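How a Robot Learns to Tidy a Desk

When you learned to tie your shoes, someone probably showed you how. Then you tried, got it wrong, and tried again. Many robots learn in a similar way. They need to be shown a job many times before they can do it alone. Each showing is called an example, and a large set of examples is called training data.

At the Oltora Learning Center, the Salian project collects examples of one everyday job: putting pens into a pen holder. A person guides the arm through the job while a computer saves two things – what the cameras see, and how every joint of the arm moves. One full try, from start to finish, is called an episode.
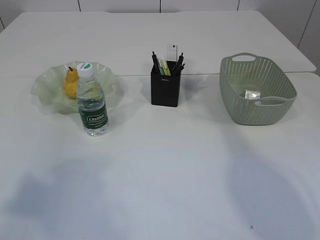

Pens and highlighters in their holder, with a fruit bowl, a water bottle and a basket on the same table.

A real desk is seldom perfectly neat. There may be a snack on it, or a drink, or something that belongs in another room. A robot that has only practiced at a bare table can become confused when it meets a real one. For this reason, the examples include things that have nothing to do with the job. The robot must learn to leave the pear where it is.

The starting positions also change. Before each episode, the pens are laid out in a new pattern. If they always began in the same spot, the robot might simply memorize one set of movements. It would then reach for that spot even when no pen was there.
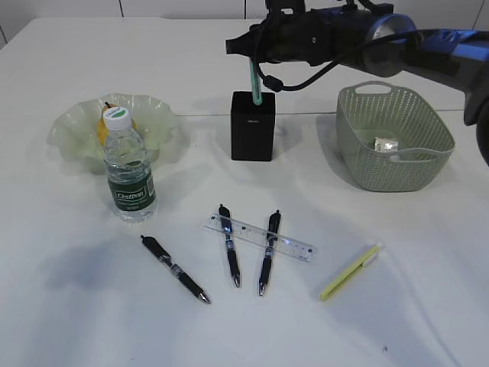 Picking up a pen is harder for a robot than it is for you. Your fingers can feel when something starts to slip, and you can fix your grip without thinking. A robot has to learn this from its examples. Pens can lie close together or on top of other things, like the two black ones resting across the clear ruler. The robot must choose one, close its gripper on it, turn it upright and lower it into the holder. A small mistake at any step can spoil the whole try.

Episodes that go wrong are marked, so that the computer does not copy them by accident. Some are kept in a separate group, to help the robot learn how to recover from a mistake.

By June, the project had saved 892 episodes. They are sorted into 40 groups according to how the objects were arranged. A learning program called Drudik studies most of the groups. The remaining six are held back for a test. Drudik never sees them while it is learning, and this makes the test fair.

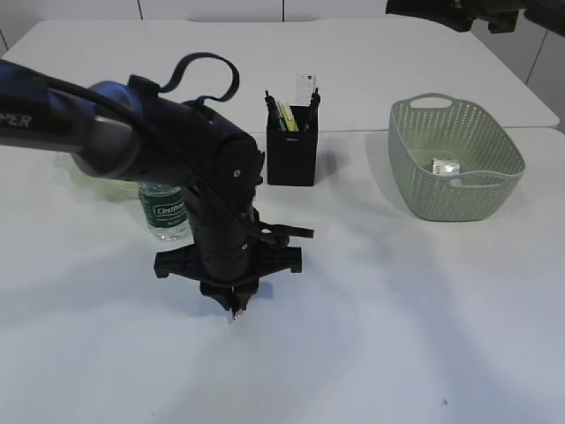 Florian Hoarau adds that children visiting the center often ask whether the robot gets bored. He tells them that it does not, but that the people guiding it certainly need a break, and that tired people make poor examples. At Oltora, a guide stops after 13 episodes and another person takes over.

Words to know
Episode: one full try at a job, from start to finish.
Gripper: the part of a robot arm that holds things.
Training data: the set of examples a computer learns from.

Oltora Learning Center | Contact us | Copyright Oltora. All rights reserved. | Back to top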